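The Second Life of a Sweater

When Oleksandra Ivanyshyn opens a bag of old sweaters, she does not look at the color first. She turns each one inside out and looks at the side seam. If the seam was sewn with a chain stitch, the sweater goes to the left side of her table. If the fabric was cut and then overlocked, it goes into a basket for the felting group, and she does not think of it again.

"The cut ones are beautiful sometimes," she told me. "But you pull the thread and you receive a hundred little pieces. It is a very sad moment, and everybody has it one time."

Ivanyshyn has been unraveling knitwear since 2000, when she could not afford the wool she wanted and found a man's cardigan in a charity shop for less than the price of one ball. From that cardigan she made a vest, a hat and the thumbs for a pair of mittens. Today she sells reclaimed yarn under the name Fondamer, from two rooms above a bakery, and teaches other people how to do the same at home.

I spent three mornings with her in September. I have been a knitter for most of my life, and I believed that I understood yarn well. I had never tried to take apart something that a factory had put together, and it is a different kind of knowledge.

Finding the right end

A sweater must be opened in the opposite order from how it was made. First come off the buttons, labels and pockets. Then the collar, then the sleeves, and last the side seams. Ivanyshyn uses a small pair of embroidery scissors with one blunt point and a good lamp. The chain stitch has a clever side and a stubborn side. From one direction, the seam opens with one long pull, like the top of a bag of flour. From the other direction it only makes itself tighter.

After the pieces are separated, each one is unraveled from the top, because the last row knitted is the first one that wants to leave. In many sweaters this is the shoulder. The sleeve usually starts from the top also, but some are knitted sideways, and then the end is hidden in a place where you would not look for it.

My first sleeve took me almost an hour. The yarn came away in small jumps, and every few rows it caught on its neighbor. Ivanyshyn listened from the other side of the table. She could hear when I was pulling too fast, she said, and she was right each time, although she was looking at her own work.

Not all fibers agree to this treatment. Mohair holds on to itself and should be left alone, unless you have much patience or you freeze it in a plastic bag overnight, a trick that helps a little. Cotton comes apart easily but shows every bit of wear. Plain sheep's wool in a medium thickness is the friendliest. Cashmere is the reason many people begin, and it breaks often, so a beginner finishes with more knots than yarn.

The bath and the weight

Fresh from the sweater, the yarn looks like instant noodles. You can knit with it in this condition, but the stitches will be uneven and the finished piece will grow when it is washed. So the yarn is wound into a skein, tied loosely in four places and put into warm water with a little wool soap. It stays there for half an hour. Nobody should rub it or wring it.

After the bath the skein is rolled in a towel and hung from a wooden rod in the shower. Some people hang a weight from the bottom to pull out the waves. Ivanyshyn did this for years, with a bottle of water, and she stopped. The weight stretches the wool, she believes, and the wool remembers its true length later, when it is already a sleeve. Now she hangs the skeins free and turns them once in the afternoon.

The bakery below sends up warm air from six in the morning, and her yarn dries faster than mine does. It also smells faintly of bread for the first day. 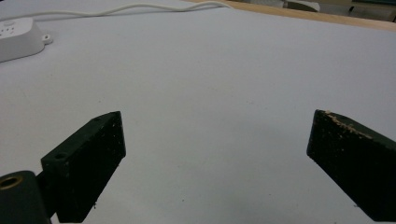

What the thread is worth

The question of money comes quickly. Ivanyshyn pays between two and six dollars for a sweater, and a large one in good condition gives her enough yarn for a smaller adult garment. To this must be added the hours. She estimates that a skilled person needs an evening for the unraveling and another for washing and winding, and she does not pretend that her prices pay for both.

Nuno Teixeira looks at it from the other side. He ran the finishing room of the Pinheiro knitting mill until it closed, and he now repairs old winding machines in a garage behind his house. His favorite is a Udex cone winder, painted gray so many times that the name on the side is soft like soap. He winds for Ivanyshyn twice a month, and she pays him partly in socks.

"In the mill, we threw away good yarn because the lot number was wrong," Teixeira said. "Nobody could see the difference. Maybe under the light of the inspection table. I think about those boxes."

He showed me how to join two ends without a knot. You open the last inches of each end into its plies, break off half, lay them across each other, wet them and roll them between your palms until they become warm. It works only with wool that has not been treated for machine washing. On superwash wool, he makes a very small weaver's knot and leaves it for the wrong side.

Starting with one

Ivanyshyn's beginner class, called Fastia, is limited to one sweater per student. People arrive with four or five and are asked to choose. She recommends a man's sweater, size large, at least 80 percent wool, with thick yarn and no pattern. Stripes mean many short pieces. Color work means tears.

I chose a dark blue crew neck with a hole in one elbow. The hole cost me perhaps twelve joins, and the rest came away in good long lengths. I have washed it now, and the six skeins are hanging over my bathtub. I want to make a cardigan with them, with deep pockets and a collar in garter stitch, but I have only knitted the swatch. It came out a little too tight, so tonight I will try again with a bigger needle.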